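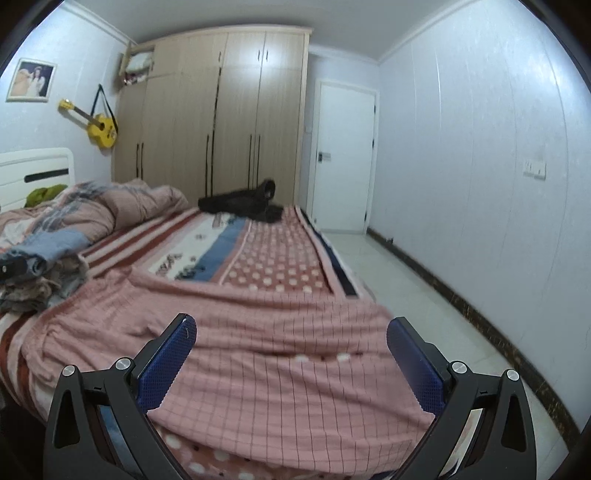 Minutes, Lasomby House residents' and staff meeting, Thursday, 7 p.m., ground floor lounge. Magdy Mansour chaired. The minutes of the June meeting were read and agreed with one correction: the boiler service was done by Kullier, and the earlier minutes had the wrong firm. Bedding came up first, carried over from last time. Residents on the second floor asked whether they may keep their own covers now that the house is buying new sets. It was agreed that they may. A pink plaid blanket over a patterned sheet, as on the double bed shown with these minutes, is fine, and nothing has to match. House sheets will still be changed on the usual day for anyone who wants them.

Laundry. The second dryer is out of use again. Remum quoted $830 for a new drum and $195 for a repair to the old one. The meeting voted for the repair, 11 in favor, two against. Mrs. Ait Ali asked that it be noted that the same repair was paid for last winter. Noted.

Accounts. The balance in the house fund is $3,084. This does not include the deposit on the lounge carpet, still owed to us. Magdy will write to the supplier again.

Quiet hours. Complaints were heard about doors on the back stairs after 11 p.m. New closers will be fitted on the first and second floors. The third floor door was found to be catching on the mat, and the mat has been taken up.

Kitchen. Shelves in the large refrigerator are to be labeled by room number. Food with no label will be thrown out on Friday mornings. There was some discussion of whether this covers condiments. It does not.

Parking. The space beside the side gate stays clear for deliveries. A request for a covered bike rack was put off until there is a price.

Any other business. The front door code changes at the end of the month, and the new code will be given out in person at the desk. The window in the upstairs bathroom still does not close fully. Magdy to look at it this week.

The meeting closed at 8:20 p.m. Next meeting same place, same time, first week of the month.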